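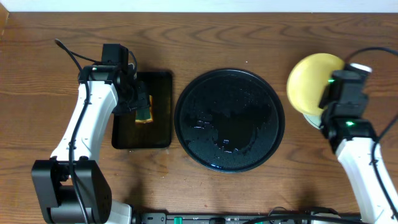
Tray, plate, sponges. The small yellow one with the green back is on the tray, the round yellow one has the right-hand side to itself, and the big black plate has most of the water.

The Washing-Up Gallery

Welcome to the dish page, which I have been promising since October and which my family has been dreading for about as long. Clestitby is a rental house with one kitchen, one long wooden table and a dishwasher that died on a Sunday with a full load in it. We have washed by hand ever since. I have opinions now.

Click the picture for the large version. Captions are mine, and so are most of the dishes.

More on the black plate

Black dishes were my idea. They looked terrific in the store. At home they show every drop, every streak and every fingerprint, and a plate with water standing in the middle can be spotted from across the room. The raised rim is great for gravy and equally great for holding on to rinse water. Tip it over the sink first, then wipe. I have explained this to everyone who eats here, with limited results.

More on the tray

You can just make out the grain of the table through it, a brownish sort of see-through black. Trays like this get used for everything except carrying food. Ours has held seed packets, mail, half a jigsaw puzzle and, for one tense weekend, all the screws from the dishwasher door.

More on the sponges

The small one is for anything with egg on it. Green side for pans, yellow side for glasses, and please don't swap them because you're in a hurry. The round one is for big flat things, and the plate is as big and flat as we get. Pongsak Rojanasak, who rented the upstairs room at Clestitby for 6 years, held that a round sponge was a waste of money because it has no corners. He also left the oatmeal pot to soak for days at a time, so I weigh his views accordingly.

More on the table

Solid brown, lots of grain, bought secondhand at the Statdale flea market for 80 dollars plus 25 to get it home. The grain hides coffee rings beautifully. It doesn't hide candle wax, as we learned at a birthday. I oil it twice a year and complain about it the rest of the time.

Coming up next

The silverware drawer, once I can get it to open all the way. After that, mugs. There are far too many mugs.

Page last updated 14th August. Visitors so far: 486, a good many of them me checking the counter.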